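Company > About Us > How We Test

About Futorico

Futorico is an independent test lab for robot grippers, arms, cameras and controllers. We buy or borrow equipment, run it through fixed procedures, and report the results to the company that has to live with the purchase. We sell no hardware and take no commission from anyone who does.

Zewditu Degefa and Raíssa Macedo started the lab after several years on the integration side, where the choice of a gripper was often made from a datasheet and a short video. Zewditu runs the mechanical tests. Raíssa is responsible for cameras, controllers and the software that logs both. There are 4 test cells, and each is kept in one configuration for the length of a comparison.

What we compare

Most of our work is on two-finger and vacuum grippers in the payload range used for packing and light assembly. A standard gripper comparison consists of 500 pick cycles per device on the same arm, with the same parts, in the same order. We record grip force at the start and end of the run, position error at release, drops, and the time between the close command and the first contact. The part set currently holds 117 items. It includes bagged goods, thin-walled cups, castings with oil on them, and a group of soft items that few grippers handle well.

Arms are tested for repeatability under load, settling time, and behavior after a protective stop. The last of these is rarely listed by manufacturers. Some controllers resume from the stopped position; others need to be re-homed, and on a busy line the difference matters more than top speed.

Cameras are tested as a separate item. We look at exposure recovery, motion blur at set speeds, lens distortion toward the corners, and the delay between capture and delivery to the controller. Bench targets cover the first part of this. The second part uses outdoor footage with strong sun, hard shadow and long depth, conditions in which a unit tuned for a lit cell tends to lose detail. 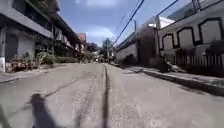

Camera results are reported with the lens, mount and firmware version stated, and a change to any of the three is treated as a new device. Clients sometimes ask us to merge results across firmware versions to get a larger sample. We do not do this.

Controllers are compared on cycle jitter, fault reporting and the effort needed to connect a gripper from another maker. For the last item we keep a log of working hours, starting when the box is opened and ending at the first completed pick. The log includes time spent on hold with support.

How a project runs

A client sends parts, a target cycle rate and a list of candidates. We reply with a test plan, and work starts once the plan is signed. Changes after that point are written up as deviations and printed in the report. Raw logs are delivered with it in plain text files.

The first long project was for Wiritley, a packaging company that needed one gripper for two lines with different bag weights. It took around 2666 cycles to separate the final two candidates, and the margin was small - fingertip wear, mostly. The procedure written for that job is still the base of our gripper test. The Kyriakidis comparison, finished in March, added the oily castings to the part set and a cleaning step between runs.

Treremer is our own logging software. It timestamps controller, gripper and camera data against a single clock and flags gaps. It is not sold separately, but clients receive a reader for their files.

Limits

We do not certify safety functions and do not issue risk assessments. Payloads above the rating of our arms are declined. Results apply to the units tested; a second unit of the same model may differ, and where the budget allows we test two.

Related

Gripper test procedure, current revision
Part set: contents and handling notes
Treremer file format
Fingertip wear: notes from the Wiritley project
Requesting a test plan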